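Teaching by Hand: Collecting Cloth-Handling Examples
Notes for week 5, Wurum lab course

Welcome back, everyone! Last week we talked about what a learning policy does with its examples, and this week we get to the part I like best (and the part that makes your wrists sore), making the examples ourselves. Our set is called Plelotard, and by the end of February we would like it to hold 3,000 good demonstrations of cloth handling. We have 2,080 so far, so there is plenty left for all of you.

1. Setting up the approach

Hold the gripper by its upright handle, the way you would hold a cordless drill, and bring the jaw toward the cloth at a steady pace. Please don't rush this bit! The approach teaches the model where to go, and a jerky one teaches it to be jerky. Start from a different spot each time, and let the fabric lie a little differently too.

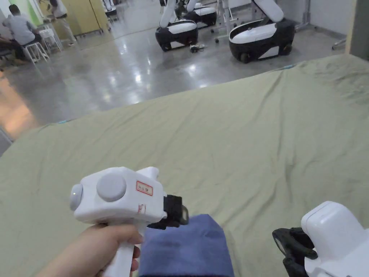

2. Taking hold of the cloth

Close the jaw on an edge or a fold, and try to take only as much fabric as you need. Blue on green is kind to us, as the cloth stands out well from the sheet underneath, but we will move on to harder pairings once you are comfortable. Once you have your grip, wait a moment before lifting, so that the closing and the lifting can be told apart later when we cut the recordings up.
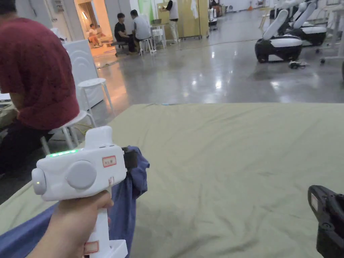
3. Keeping or throwing away

A fumble followed by a nice recovery is worth keeping, so mark it "recovered" and carry on. If you dropped the cloth and gave up, or stopped to chat halfway through (we all do it), mark it "discard."

For Saturday

Bring 30 labeled demonstrations and a few lines on which ones felt awkward in the hand. Anyone reading ahead can start on the Cuautle handout, which covers folding with two grippers.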